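Hand-held gripper check before a comparison run, with my comments
Filled in 3/9/22, Gullia pair against Prestinon pair

I keep the comments under each item so whoever does the next round can see why I ticked what I ticked. Skip them if you just want the marks!

1. Finger pads seated, both sides
OK on Gullia. OK on Prestinon, second try. The left pad on the Prestinon felt a little springy, so I backed the screw out and put it in again. Wiggle it with your thumb, you'll know.

2. Ridges clean
OK. Wiped all the pads with a damp cloth. Somebody's tape glue was on one of them and it took a while (please don't tape the pads, I mean it).

3. Jaw opens and closes without catching
OK, 50 slow cycles each. The Gullia trigger is lighter and my finger liked it a lot more by the end. The Prestinon squeaks near full close, which I've written up as a comment and not a fail.

4. Marker cubes tight, faces clean
OK. Fingerprints on one, wiped off. Check this again after lunch if you're running all day.

5. Cables strapped to the body, slack at the elbow
Needs work. With the harness on I can reach across the counter fine, but if I turn fast the wire tugs at my side. I'd like another clip. Until then - turn slowly.

6. Floor cables out of the walking path
FAIL, then OK. I stepped on one while backing up, so we moved what we could and taped down the rest. Look behind you before you start, not only at the counter.

7. Reach test, small drawer and soft item
OK for both pairs. This is my favorite one because it shows the differences right away. The Gullia pads are narrow at the tip and go in nicely, and the Prestinon needs a straighter wrist. Keep your free hand away from the drawer edge. 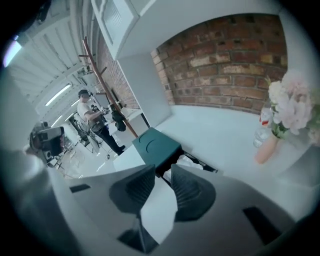 The teal box is in both views.

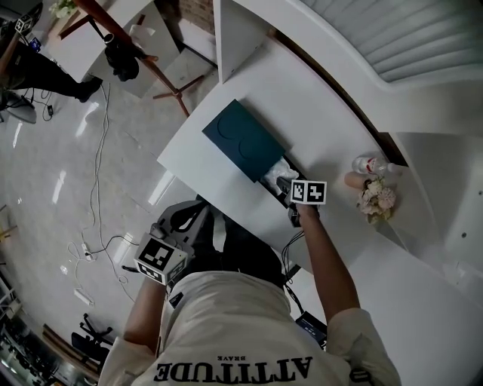
Uwe Kohlhase wrote back that he'd score item 7 lower for the Prestinon. In his opinion a straight wrist is fine for 5 minutes and miserable for an afternoon, and he wants a comfort line on the form next to the pass mark. He also asked whether the squeak in item 3 gets worse when the trigger is pulled at an angle, and whether I'd tried it left-handed.

Fair points, all of them. I hadn't tried it left-handed. I did so after his note and the squeak was the same, though my aim was terrible. Comfort line added below.

8. Comfort after a full session (new, thanks Uwe)
Gullia: fine. Prestinon: sore at the base of the thumb, gone by evening.

9. Glass and tippy things moved back from the working area
Partly. I'd want a wider gap for anyone new to this. Knock something with a gripper and you don't feel it the way you would with your hand.

10. Stop word agreed with the other person
OK. We say "hold" and both of us let go of the triggers.

Still open: extra clip for the harness, spare pads from Figueiredo, and the Prestinon squeak. Next check is due before the Skanddale pair goes on.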